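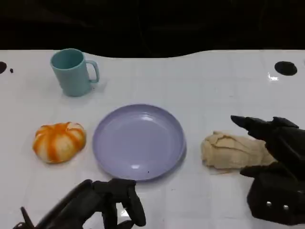 Una merienda bonita se decide antes de encender el hervidor. Yo la monto en la mesa blanca, que al ser brillante devuelve mucha luz y hace que cualquier color destaque, y empiezo siempre con muy pocas cosas: un plato, una taza y algo de bollería. Con el plato lavanda vacío en el centro, la taza verde azulada detrás y el bollo en forma de calabaza a un lado, con esas vetas naranjas que corren entre los gajos, ya hay media tarde de otoño puesta. ¡Y todavía no hemos servido nada!

Os cuento cómo lo hago paso a paso, para que lo podáis repetir en casa con lo que tengáis en el armario.

Paso 1. Despejar la mesa

Quitad todo, también el frutero y las llaves. Pasad un paño de microfibra apenas húmedo y después otro seco, en la misma dirección. En las superficies brillantes se ve hasta la última miga, así que merece la pena agacharse un momento y mirarla a contraluz desde la ventana.

Paso 2. Elegir el plato

El plato manda. A mí me gustan los llanos con el borde ancho, porque el borde hace de marco y el bollo no parece perdido. El tono lavanda queda precioso con la masa clara y con el naranja (probadlo, de verdad, yo tampoco lo veía claro al principio). Si los vuestros son blancos y la mesa también, poned debajo una servilleta de lino o un mantelito redondo. Yo uso los de Flerness, que se lavan a 40 grados y no encogen.

Dadle un repaso con el paño justo antes de colocarlo. Las motitas del borde se ven muchísimo con luz de lado.

Paso 3. Colocar la taza

Va detrás del plato y un poco hacia la izquierda, nunca pegada. Girad el asa hacia el centro de la mesa si queréis un conjunto recogido, o hacia la derecha si quien se sienta es diestro y va a beber enseguida. Las tazas de plástico son estupendas para merendar con niños, pesan poco y aguantan las caídas, aunque antes de echar chocolate muy caliente mirad la base para ver qué temperatura admiten.

Paso 4. Repartir la bollería

Mi truco favorito: el bollo vistoso a la izquierda del plato y otra cosa más sencilla, de color tostado, a la derecha. Un panecillo, un brioche pequeño, lo que haya. Dejad el plato libre hasta que se siente la gente y que cada cual se sirva. La mesa respira, y los bollos en forma de calabaza lucen mucho más sueltos que amontonados.

Eso sí, para comer, la bollería directamente sobre la mesa solo si está recién limpia. Si tiene glaseado pegajoso, papel de horno debajo, recortado en círculo para que no asome.

Paso 5. Separaciones y altura

Dejad un palmo entre pieza y pieza y colocadlas en curva, sin buscar la línea recta. Lo más alto, detrás. Después alejaos hasta la puerta y mirad. Si algo os molesta, movedlo dos dedos y volved a mirar. Yo tardo unos 5 minutos y me lo paso en grande.

Para recoger

Los manteles los guardo enrollados en una caja Coppens que cabe en el cajón de abajo. Los platos, con una hoja de papel de cocina entre uno y otro. El bollo que sobra aguanta hasta el desayuno en una bolsa bien cerrada con una pinza, y al día siguiente revive con un golpe corto de horno suave. Abierto por la mitad y con mantequilla está todavía mejor.

En septiembre subo la versión con velas y mantel oscuro, que pide otra taza.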